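Posted in September
By the Distgate Home Textiles Group
14 shares | 3 comments

4. How people really make their beds

We had thought, when we first sat down to plan this part of the study, that the fitted sheet would be the least interesting thing in the house, and we are happy to say how wrong we were. The 36 households in Bareck who kept laundry diaries for us wrote more about corners than about anything else (softness, color and price included!), and they wrote with real feeling.

Each household was given four sheets, two in the Trisow weave and two in the plain Kemppainen cotton, and was asked to wash them at 40 degrees and put them back on the bed however they normally would. We gave no lessons in folding or tucking. Most people began with the corner nearest the door, worked their way around, and wrote down the last corner as the hard one, often with a few words we have kindly left out of our tables.

Wrinkles were scored by eye on a scale running from flat to deeply creased. Shallow wrinkles like those in Figure 3, gathered mostly toward one far corner of a plain fitted sheet, were put in the second band, and a good many beds in the study ended up there.
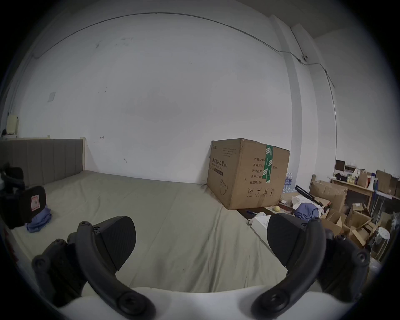
Figure 3. Grayish-green fitted sheet on a large bed with an upholstered headboard.

One diary keeper wrote that she had stopped caring about creases years ago and only wanted a sheet that would stay put until Monday. We took her remark to heart, and the next round of diaries has a separate page for slipping, with plenty of room for comments.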